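Prumham Two-Tier Counter Shelf Review
Posted Monday, April 8, 2024

Our kitchen has one usable run of counter, between the stove and the fridge, and most of it was taken up by mugs, oil bottles and the coffee things. Wall shelves were out. The wall is old plaster over who knows what, and the lease says no new holes. A freestanding shelf was the obvious answer, and after returning one bad one I bought the Prumham two-tier in white.

I paid $155 at Ulteck in Prestden. That is a lot for two boards and some legs. The Desjardins shelf I returned was less than half the price, but it rocked no matter how I adjusted the feet, and the finish chipped when I set down a cast iron pan.

The Prumham comes flat in one box with a hex key and a folded sheet of drawings. There are no written instructions. The drawings are fine except for step four, where the upper and lower brackets look identical and aren't. I put them on the wrong way around, took them off and started over. Even with that it took 25 minutes.
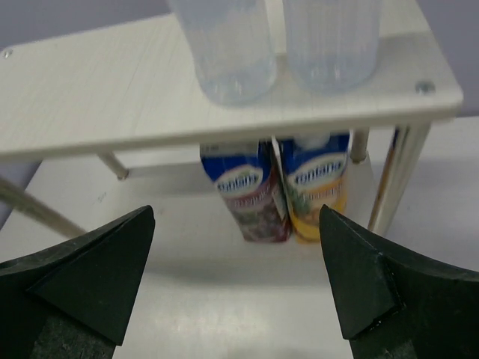
Fit and finish are good for flat-pack. All the holes on mine lined up and none of the threads were crossed. The legs are metal and the front corner of the board is rounded, which I like in a narrow kitchen where people walk past with bare arms. There are screw heads showing in the top of the board, and a couple of plastic cups can stand by the front edge between them. Crumbs do collect in the slots. A dry toothbrush gets them out.

It is 60 cm wide, so measure first. The box gives the width of the board only and says nothing about the feet, which need a bit more room than that on an uneven counter. I would leave a finger's width on each side so you can get a cloth down there.

Stability was my main concern after the Desjardins. With both tiers loaded, this one does not rock on our counter. If you push hard on the top tier from the side it sways slightly and comes back. I would not put a stand mixer on it, and the sheet in the box tells you not to. Plates are fine on the lower tier. I keep a stack of eight dinner plates there and the board has not bowed in the months we've had it. 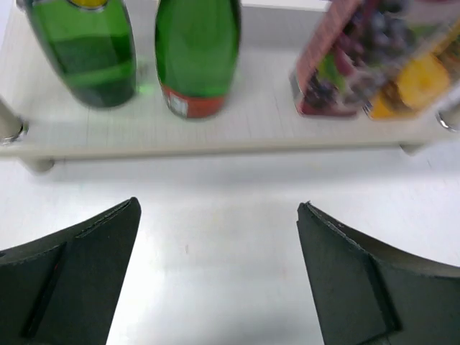 Clearance is where the design could be better. There are 19 cm between the counter and the lower board, enough for mugs, canisters and the toaster if you pull it forward to use it. It is not enough for a standard oil bottle with a pourer on it. Those have to go up top, so the things I reach for most while cooking are the farthest from my hand. An adjustable lower tier would fix this. Ulteck told me Prumham is bringing out a taller version in July, but I have not seen a price.

Cleaning is easy. Coffee and turmeric both came off with dish soap and warm water. Soy sauce left overnight needed baking soda and left a faint mark that I can find if I look for it. White was probably the wrong colour for beside a stove, and if I were ordering again I'd wait for the grey to be back in stock.

The rubber feet are the weak part. One came off when I slid the shelf forward to wipe behind it, and the glue on it looked thin. I put it back on with contact cement and it has held. Lift the shelf instead of dragging it and you should be all right.

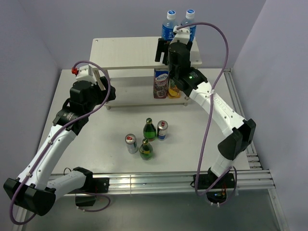 White two-tier shelf at the back of the table, drink containers in front.

It works away from the kitchen too. Two people can carry it easily once it is cleared, and one can manage if the doorways are wide.

Good: solid once assembled, tidy corners, wipes clean, no drilling.
Not so good: price, low clearance under the bottom tier, feet poorly glued, drawings unclear at step four.

I am keeping it. If your counter is dead level, the Desjardins may do the job for less, but check the return policy before you throw out the box.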